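Farkico puts two-arm sorting kit on sale

Pukbridge firm Farkico has begun taking orders for a tabletop kit with two small robot arms, aimed at colleges and small workshops. 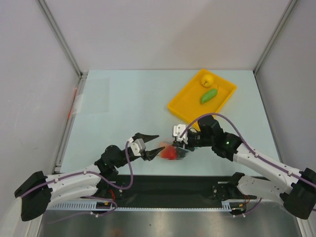 The kit costs £3616 with both arms, or £2230 for a single-arm version that can be upgraded later. Buyers get the arms, a mounting rail and software for recording and replaying simple jobs such as moving fruit and vegetables to or from a tray. The enclosure is sold separately.

Farkico developed the control software with Stevska, which also handles repairs. A support plan covers replacement servos and gripper fingers for the first year - after that, parts are charged at list price.

Durán, the firm's distributor in Spain, will start deliveries in August. UK orders placed before then should arrive within 5 weeks, Farkico said. It expects to build almost 4000 arms in the first production run.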